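4. Sorting and Jarring the Leaf

Covers loose leaf only. Bagged tea and powders - see section 6.

Before you start

You need:
- the round mesh strainer from the Vorwood kit
- one strainer liner (thin yellow, sold in rolls)
- clear glass jar with threaded neck, lid off and set somewhere you'll find it
- labels, pen
- dry cloth

Jar must be bone dry. If it was washed this morning, it's not ready. Use another one.

Wash hands, dry them, then dry them again. Rings off if they snag the liner.

4.1 Line the strainer

1. Tear off one liner. One only, they stick together so rub the corner between your fingers to check.

2. Drape it inside the strainer. Push down with the back of your hand untill it sits against the base.

3. Fold the extra over the rim. Leave a flap on the side you'll hold, otherwise the liner slides out with the tea.

4. Smooth the base. The sides can stay wrinkled, no need to fuss.

Note: The liner stops fine leaf going through the mesh. If you want the dust sifted out first (Baptista black, mostly), do that with the bare strainer over a tray, then line it and carry on from step 1.

CAUTION: Never use a liner with warm leaf. Let it cool all the way. Kendra Tremblay has the spare tray if yours is in use.

4.2 Spread and check

5. Tip the leaf in. Thin layer across the base. Don't heap it.

6. Look it over in good light. Pull out stems, string, bits of carton, anything that isn't leaf. Tweezers in the top drawer.

7. Smell it. Musty or soapy goes in the compost and you stop here. Write it in the book with the batch number (the last one in there is 1254, so carry on from that).

8. Leave it ten minutes uncovered if the room is humid. In September that's most afternoons. Skip otherwise.

4.3 Fill the jar

9. Stand the jar upright on the table, close to you. Don't hold it in the air. Two people doing this together - one on the strainer, one keeping a hand on the jar.

10. Pinch the liner flap against the rim with your thumb. Bring the strainer over the jar and tilt. Start shallow, then go steeper as the leaf gets moving. Pour over the lower side of the rim, low over the jar mouth, so it drops in and not all over the table.
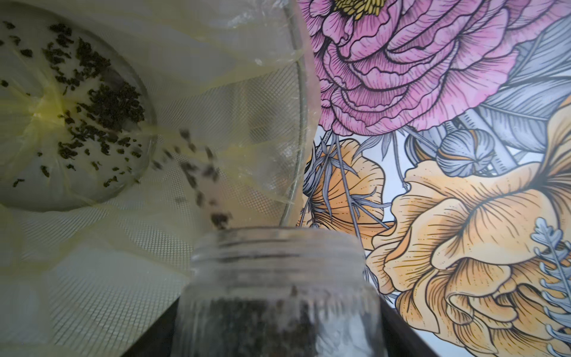 11. Stop below the threads. Leaf caught in the threads means the lid won't seat. Wipe with the dry cloth, not a damp one.

12. Lift the liner out by its edges and shake the last bits in. Small funnel if you're clumsy, Arif Ngau swears by it.

13. Lid on, hand tight. Label with name, batch, month. Labels go on the glass, never the lid - lids get swaped.

4.4 If it goes wrong

Leaf sticking to the liner: static. Tap the outside of the mesh a few times. Still sticking, the leaf's damp, go back to step 8.

Liner slips: flap too short. Re-drape, step 3.

Spilled on the table: clean table, scoop it up. Floor, bin it.

Lid cross-threads: take it right off, turn it backward till it drops, then forward. Replacement Pelell lids are part 3210, ask Jovita Quintero.

4.5 Storing

Dark cupboard, away from the stove and the spices. Oldest jars in front.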